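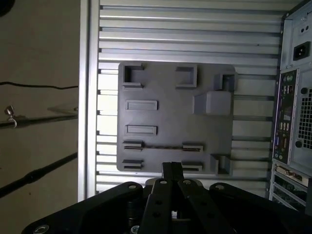
Flinness Wall Panel System, Two-Bay Kit: Long-Term Review

Posted August 9, 2021
Reviewed by Wing-sze Lau

The Flinness system is a slatted wall panel with interchangeable mounting plates, sold for garages, utility rooms and small workshops. The two-bay kit covers one short wall. I installed it in January in a single-car garage with exposed studs on one side and half-inch drywall on the other, and have used it daily for bikes, hand tools, garden equipment and one cordless vacuum. The kit was bought at retail. A second set of plates came from a neighbor, Lai-ching Fung, who had bought the same system and ended up with more than she needed.

What is in the box

The kit ships as two cartons. The long one holds the panel sections and trim strips. The short one holds plates, hooks, two shelf brackets and a bag of screws. My long carton had a crushed corner and one trim strip was bent. Flinness replaced it without asking for a photo, though the replacement took three weeks.

The instruction sheet is a single folded page. The drawings are clear for the panels and poor for the plates. Plate orientation is shown once, in a thumbnail, and the text refers to a part letter that does not appear in the parts list.

Screws are the weak point. They are soft, with a shallow cross recess, and I stripped four before switching to my own. Budget for a box of decent structural screws.

Installation

The panels must be fastened to studs at 16-inch centers. The factory holes are slotted and allow a little side-to-side adjustment, enough to correct for a stud that wanders. They do not allow any vertical adjustment, so the first row has to be level. I used a ledger board clamped below the bottom row and removed it when the last screw was in.

Work from the bottom up. The sections overlap at a lip, and the upper section hides the screw line of the one below. Going top down leaves you trying to slide a lip behind a section that is already tight to the wall. The sheet does not mention this.

Cutting to width is possible with a fine-tooth blade. The cut edge is sharp and the supplied trim covers it. On an outside corner the trim does not cover it fully, and I filed the last inch by hand.

Total time for one person was most of a day, including finding the studs and moving an outlet cover forward with a box extender. The kit does not include an extender. Anyone with an outlet on the target wall should buy one first.

Load

Flinness rates the two-bay kit at 100 pounds per bay, evenly distributed. I loaded one bay to 80 pounds using bagged sand on two brackets and left it for a week. Deflection at the front edge of the shelf was small and did not increase after the first day. The panel itself did not move away from the studs.

Point loads are another matter. A single bike hook carrying a heavy commuter bike twisted slightly each time the bike was lifted off. Moving to a pair of hooks fixed it. I would not hang anything over 30 pounds from one hook, whatever the packaging says.

Plates and accessories

Plates grip well when seated fully. Seating takes a firm push at the bottom edge after the top is hooked in. A plate that is only partly seated feels secure until it is bumped from below, so check each one with an upward tap before loading it.

Moving plates is easy for the first few cycles. After repeated moves the retaining edge on two of my plates began to wear, and both now rattle. The plates I use once and leave alone show no change. Buyers who expect to rearrange the wall every month should treat the plates as a wear item. Spares are sold in pairs only.

Compatibility

I tried accessories from two other makers. Chang hooks fit and lock correctly. The Cilteska basket rail fits the slots but sits proud at the lower edge and can be pulled off with one hand. I would not use it for anything heavier than gloves and rags. The reverse test, Flinness hooks on a Cilteska panel, did not work at all.

Cleaning and noise

Dust collects in the slots. A brush attachment clears most of it, and a damp cloth over the blade of a putty knife gets the rest. I do this twice a year and it takes longer than it should.

The wall also carries sound. With a compressor running nearby, the empty hooks buzz. Adhesive felt dots behind the hooks cured it, at a cost of a few dollars.

Price and support

I bought through Travudia, which had the kit below the list price but charged separately for the long carton. Check the delivered total before comparing shops. Support by email was polite and slow. My question about the missing part letter was answered after nine days with a revised drawing, which has not been added to the download page.

Verdict

The panels are stiff, the rated load is believable and the finish has held up through one winter and one wet spring. The screws and the instruction sheet are below the standard of the rest. Recommended for a wall that will be laid out once and left that way, with your own fasteners. For frequent changes, the Chang system costs more and its plates lock with a lever, which should wear better. I have one on order and will add measurements when it is up.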